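5.3 Recording a kitchen task by remote control 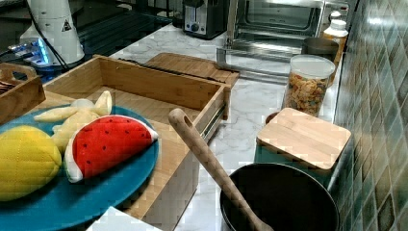
Fig. 14. Worktop with plush food on a plate, drawer box, and frying pan with spatula.

This section covers recording with the Losow hand controllers. For guiding the arm by hand, see 5.4.

Before you start, check that the arm is in its rest position and that the status page shows code 205 (ready to record).

1. Set out the objects listed on the task card. Soft objects may be placed in any direction on the plate.
2. Open Prusetti on the control computer and choose New task. Enter the task name and the operator's name.
3. Set the recording rate to 24 samples per second.
4. Hold both grips still and press Link. The arm follows your hands from this point.
5. Press Record. Carry out the task at a steady pace, with one object in the gripper at a time.
6. Release the last object, raise the arm clear of the worktop and press Stop.
7. Play back the recording. Mark it Keep or Discard.
8. Return the objects to new positions and repeat from step 4.

Note: Pauses longer than 2000 ms are marked in the recording. They do not stop it.

Note: Plush items give way under the fingers. Set grip force to Low before picking them up.

CAUTION: Do not reach into the work area while the arm is linked. Press Unlink first.

CAUTION: Keep the arm clear of power cords. If it catches on one, press the stop button and free the cord by hand.

If error 1419 appears, the link to the controllers has been lost. Discard the recording, then see 8.2.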